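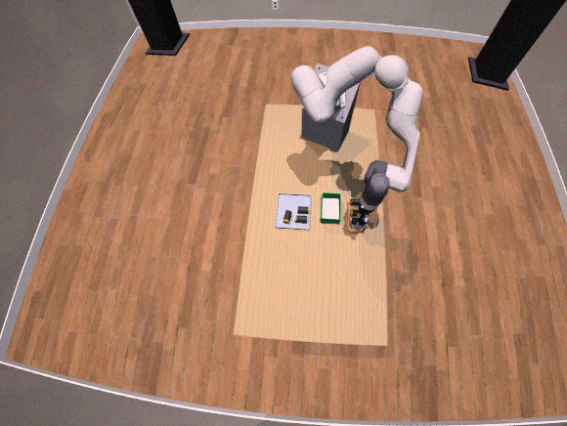
Can a machine take over the small sorting chores at home or in a shop yet?

Some of them, if every item is the same and always starts in the same place.

I spent 2 hours at the Starkinell open day on July 13, 2024. The Nundia stand quoted 200 parts an hour for sorting — slower than a person, but it runs all night. Mustonen showed towel folding. It got through 8 towels and needed help with the last one. Estisow had only a brochure. Parking was free, and the coffee ran out before noon.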